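How Does a Robot Learn to Pick Up a Plate?

Every January, the children in the Hailu robot club start a new project. This year they want to teach a robot to set the table.

A robot does not know what a plate is. It must see the same work many times before it can try by itself. So the children do the work first, with grippers that they hold in their hands. A gripper has two fingers. They close, and they open. With only two fingers, even an easy job becomes slow!

"My first day I made 50 tries with one bowl," says Adaeze Oyewole. Her teacher, Borislav Krasniqi, tells everyone to move slowly and to hold the plate by its rim — the rim is thin, so the fingers can close on it.

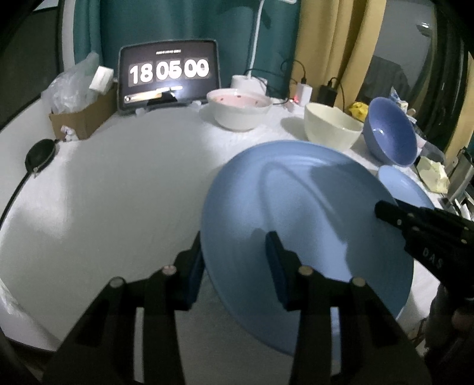
A gripper holds a large light-blue plate by the rim. A second gripper reaches toward it.

Each try is saved as one lesson. The club has 132 lessons now, and the robot will study all of them.

Try it at home: use only your thumb and one finger of each hand, and move a plastic plate from one side of the table to the other.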